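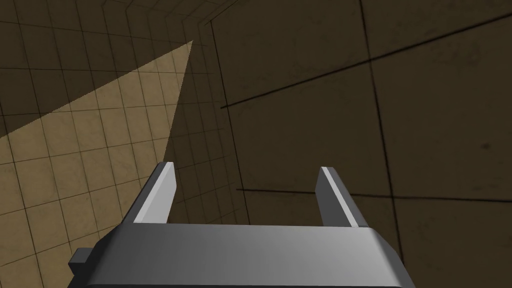

Step 1: Open the gripper and leave it open

My simulated robot kept freezing halfway through a reach last Friday, and I blamed the wrong thing for hours. So before you touch any settings, get the fingers apart with nothing between them and look through the wrist view. If you've got a clear gap, the gripper model is probably fine and you can move on.

Step 2: Slow the arm down

I dropped mine to 10 percent speed and ran the reach again. Banafsheh Najafi spotted it in the log before I did (thanks, Banafsheh!). The fault came up at the same joint angle every time, and my collision margin was set to 100 mm. Way too fat for working next to a metal plate!

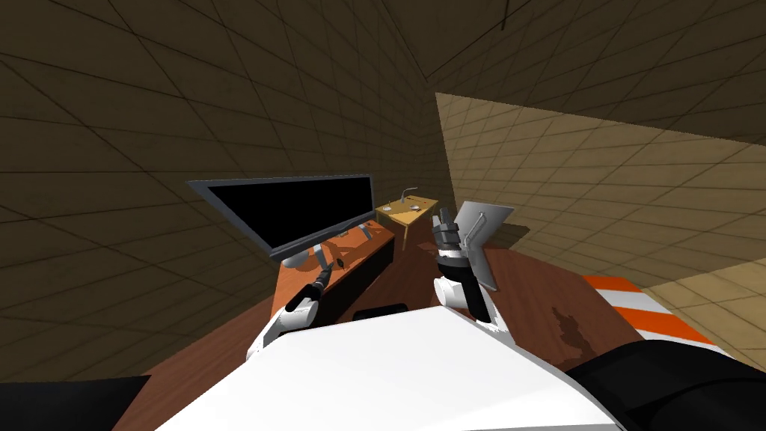 Right gripper up by the gray plate, desk and monitor off to the left.

Step 3: Shrink the margin, then retest

Change it to 25 mm, save, and reload the whole room, or the old number hangs around. Then run the reach 4 times at slow speed before you go back to normal. Keep the old log, too. I deleted mine and had to ask Fereshteh Amini for her copy.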